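How a Differential Works in a Radio-Controlled Car

A radio-controlled car has one motor but often drives two or four wheels. The motor's turning force has to be shared between those wheels. The part that shares it is called a differential, or diff for short.

When a car goes straight, the left and right wheels turn at the same speed. In a corner they do not. The outside wheel follows a longer path than the inside wheel. Suppose the inside wheel travels 300 centimeters in a turn and the outside wheel travels 398 centimeters. Both wheels finish at the same moment, so the outside wheel must turn faster. If a solid bar joined them, one tire would have to slip.

A gear diff has small cone-shaped gears inside a case. On a straight road the case and gears turn together as one piece. In a corner the small gears also spin on their own pins. This lets one wheel speed up while the other slows down by the same amount.
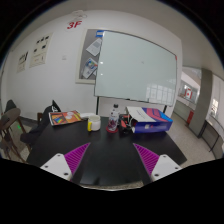 A magazine or thin book with an orange and red cover, on a black tabletop.

Many diff cases are filled with silicone oil. Thick oil makes the small gears harder to spin, so the two wheels stay closer to the same speed. Thin oil lets them differ more easily. Drivers choose thick or thin oil to suit the track. On loose dirt, a diff that is too free may send most of the turning motion to a wheel that is slipping.

You can test a diff with an adult's help. Switch the car off and remove the battery. Lift the driven wheels off the table and hold the main gear still. Turn the left wheel forward by hand. The right wheel should turn backward. If it does not move, the diff may be locked or broken.

Words to know
Axle: a rod that carries turning force to a wheel.
Case: the closed shell around the diff gears.
Traction: the grip between a tire and the ground.

Text by Margit Boros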